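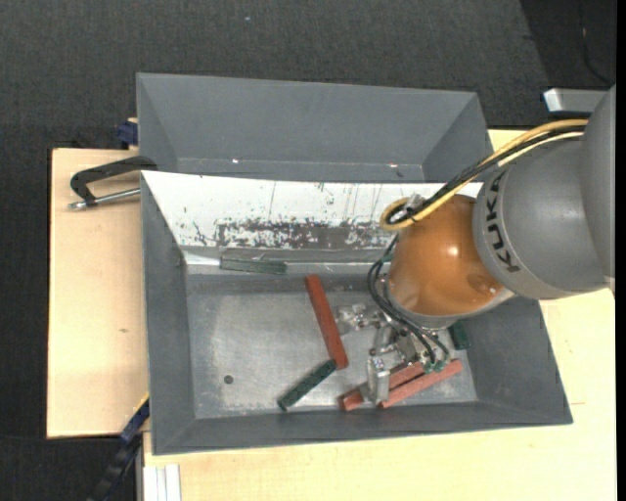 Leave the bin worn, but bolt it down

We use cookies to remember your reading preferences. Accept all | Manage

Maintenance plans for small picking cells tend to start at the arm and stop at the gripper. The bin gets a line in the parts list and no line in the service schedule. I think this is backward. In a cell that picks loose blocks, the bin is the fixture, and it should be looked after as one.

The test cell I look after for Zerouali has a KUKA arm over a grey metal bin, with a second bin behind it. The gripper works on red and green blocks. Both bins sit on wood and are held with clamps. The far wall of the front bin is white, and the paint along its lower part has flaked to the dark surface under it. The floor is scuffed bare metal.

Visitors often suggest repainting. I am against it. Fresh paint changes the way light comes off the wall, and the vision settings were tuned on the wall as it is. A chip is harmless until it lifts. Scrape the loose edges, vacuum the flakes, and leave the rest alone.

Clamps are a different matter. They suit the first week of a cell, when the bin position is still being argued over. After that they are a liability. A bar clamp on wood creeps as the wood compresses, and the bin goes with it. Our log for October shows 64 failed picks at the foot of the far wall in one run of 919. We re-taught the approach twice before anyone put a gauge on the bin. It had moved 7 mm.

Slim blocks make this worse. One lying flat against a wall leaves the finger little room, and a small shift in the bin uses that room up. The same shift in open floor costs nothing, so the average pick rate hides the fault.

My position is simple enough to put in a work order. Dowel the bin to the base once the layout is settled. Check two corners against a fixed reference every 200 hours. Record the reading even when it is good.

Cable dress belongs in the same visit. The bundle over the wrist loops close to the joint, and the hoses bow out past it on the way to the gripper. Run the wrist to both limits at low speed and watch the loop. Check the fittings by hand with the air off.

None of this needs the Olanix service package, which covers the arm and leaves out everything it touches. It needs a drill, two dowels and a page in the log - and a decision that the layout is finished.

Comments (3)

gantry_left
We doweled ours and then had to swap bins for a different part. Two sets of holes now. Still better than clamps.

Zitmont shop floor
Disagree on the paint. Flakes got into our finger pads. We stripped the wall to bare metal and retuned, one afternoon.

mk_cells
What gauge for the corners? Ours is on a Celo base and there is no flat face to put it against.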